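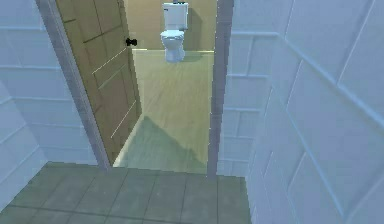
아우슈라 바라나우스키에네 씨는 로봇이 들어온 뒤로 허리는 덜 아픈데 머리가 더 아프다고 했다. 청소할 시간에 화면을 본다고. 교대 인수인계 때 나온 말인데 받아 적느라 앞부분은 놓침.

스켈타노(Skeltano) 견학 메모. 9월, 오전 반나절. 숙소 청소 자동화하는 회사고 현장에 내보내기 전에 시뮬레이션으로 집 안을 먼저 돌린다. 욕실, 문턱, 열린 문, 가구 옆. 이런 데서 경로가 꼬이면 담당자가 표시하고 메모를 남김. 그 담당자들이 전부 원래 청소팀 사람들이다. 이게 제일 궁금해서 간 거였다.

팀은 15명. 그중 7명이 화면 쪽으로 옮겼고 나머지는 여전히 현장. 옮긴 사람들 교육은 37시간 받았다고 한다. 짧다는 불만이 많았음. 용어가 다 영어라서 첫 주는 거의 못 알아들었다는 얘기도.

하는 일은 단순해 보이는데 옆에 앉아 보니 아니었다. 방 하나 열고, 로봇이 지나갈 길 보고, 걸릴 만한 데 찍고, 다음 방. 하루 목표가 255건. 점심 전에 벌써 다들 눈을 비빈다. 문이 어느 쪽으로 열리는지, 바닥에 놓인 물건을 치울지 돌아갈지, 이런 판단은 청소 오래 한 사람이 확실히 빠르다. 개발팀도 인정하는 분위기. 근데 급여표에는 아직 그 경력이 안 들어가 있단다.
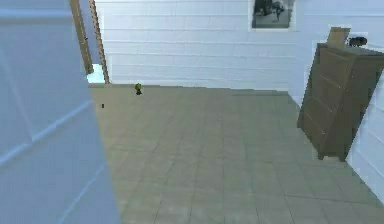 현장조 쪽은 또 다르다. 바닥은 기계가 맡고 사람은 변기, 세면대, 침구. 쉬운 일만 빠지고 힘든 일만 남았다는 말을 두 번 들었다. 예전엔 바닥 닦으면서 한숨 돌렸는데 이제 그 시간이 없다고. 이건 생각 못 했던 부분이라 밑줄.

하이로 에스코바르 씨(현장조장)한테 인원 줄었냐고 물었더니 줄진 않았고 빈자리를 안 뽑는다고 했다. 그게 그거 아니냐 했더니 웃기만 함. 교대조 편성은 젤네스(Zelness)라는 프로그램이 짠다. 바꿔 달라고 하려면 전에는 조장한테 말하면 됐는데 지금은 신청을 넣고 기다려야 된다. 급한 일 있을 때가 문제. 결국 조장이 전화로 따로 해결해준다고 함.

질의응답은 시간이 모잘라서 거의 못 했다. 화면조랑 현장조를 번갈아 돌리는 안이 나와 있다는데 언제부터인지는 답을 못 들음. 아우슈라 씨는 찬성, 단 현장은 오전만 하고 싶다고. 급여표 건은 메일로 다시 물어보기로 했고 답 오면 여기 밑에 덧붙이겟음.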